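Re: [mosturton-robotics] Table setting task - how are you getting usable demos?

On 20 March 2023, the Gondal students wrote:

> Hello Mosturton folks,
>
> We're a second-year group at Gondal and we've picked table setting
> as our project for the Brustau Challenge in June. We've built one pair
> of hand-held grippers from the drawings on your club page (thank you!)
> and we've been collecting demonstrations with them. The arm copies
> the first reach quite nicely and then gets hopeless near the tray. It
> closes too early, or it closes on the rim at a silly angle and shoves the
> whole thing sideways.
>
> Questions for anyone who has been down this road:
> - Do you always start with the tray in the same spot?
> - One person doing all the demos, or take turns?
> - Is it worth keeping the ones where the person fumbles?
>
> Sorry for the long email, we're a bit stuck and our supervisor is away.

Hello Gondal, and welcome to the list! Please don't apologise for a long email, you're about to get a longer one back. I run the evening sessions at Mosturton and I've spent most of this term's sessions at that table, so I have opinions, and I'm more than happy to inflict them on you. Others will have different ones and I hope they pipe up.

First of all, I'm really pleased somebody has built from those drawings. They were put up in a great hurry and I've had a nagging feeling ever since that the hole spacing on the top plate was wrong in one of the views. If you had to file anything out to get it together, let me know and I'll fix the file (I'd much rather hear about it from you than find out from the next group).

> Do you always start with the tray in the same spot?

We did at first, and it gave us exactly your trouble. We had strips of tape for the tray corners and we were very proud of how repeatable it was, and of course the model learned where our tape was and precious little about trays. Shift the tray by the width of your thumb and it would close on thin air. Now whoever is sitting out puts the tray down between runs, anywhere in reach and at any angle they fancy, and they're encouraged to be a bit mean about it. We do the same with the plate and the bowl. It made our numbers look dreadful for a couple of weeks, so be ready for that and hold your nerve.

The other half of your problem sounds to me like the approach. When you or I pick up a tray we don't think about it at all, we just sort of arrive at the edge with our fingers already the right distance apart. With the grippers on you have to do it on purpose: come in with the jaws well open, get one finger over the bed of the tray and the other one past the outside of the rim, stop for a beat, and only then close. That little stop matters more than anything else I can tell you. Before we started doing it, our recordings had the reach and the squeeze all smeared together and the arm had no hope of telling them apart.
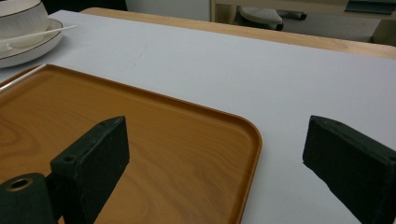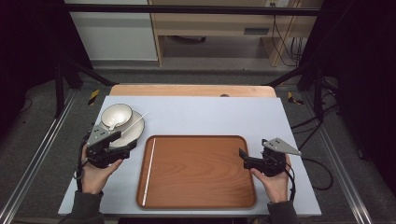
I'd also say to go gently on corners. They look like the obvious place to grab, because there's plenty of rim to aim for, but a rounded corner gives a flat finger very little to sit against, and the tray likes to pivot. We still record some corner grasps for variety. Most of our good lifts are from the middle of a short side, one gripper at each end, and if you can get your people to move both hands at the same speed you'll be a good way ahead of where we were at this point last year.

> One person doing all the demos, or take turns?

Take turns, but not too often. We change over every 3 trials in the first session with new members, just so everybody gets a feel for it, and after that each person does a decent block before handing on. People get smoother as they go and then they get tired and start to rush, and you can see it plain as day when you play the runs back in Justora. One of our left-handers approaches everything from the opposite side to the rest of us, and adding those runs did us a world of good.

Do watch your cables, by the way. With two grippers going you will cross them sooner or later, and a cable tugging on your wrist makes you move in a way you'd never move otherwise. Give yourselves more slack than looks tidy.

> Is it worth keeping the ones where the person fumbles?

Depends on the fumble! If someone misses, backs off and gets it on the second go, we keep it, and I think those are some of the most useful runs we have - the arm is going to miss too, and it may as well have seen what to do next. If someone drops the bowl and says a word, that one goes. Out of 739 runs so far this year we've thrown away 61, mostly for dropped crockery or because somebody forgot to press record until halfway through the reach. We keep the rejects in a separate folder with a one-line note on each, mind you, and I've gone back and rescued a few.

One more thing you didn't ask about, which is the pale surface on the table. We had a lot of grief with thin light-coloured items on it, since from the gripper's side a slim white handle can just about vanish against white. We haven't solved it. At present we leave it in and accept the misses, as the Brustau rules don't promise any particular table colour, but I've been wondering about swapping the board every so often and would love to hear if anybody has tried that.

If you're able to get over to us before June you'd be very welcome to sit in on a session and have a go with our grippers next to yours. Bring your own pair and a laptop with Justora on it. We've got room for 3 visitors at a time without people treading on each other, and there is always tea.

Could you send through a couple of your runs in the meantime, one that worked and one that went sideways? I'd like to see the timing on that early close before I say any more about it.

All the best,
Evening sessions, Mosturton Robotics Club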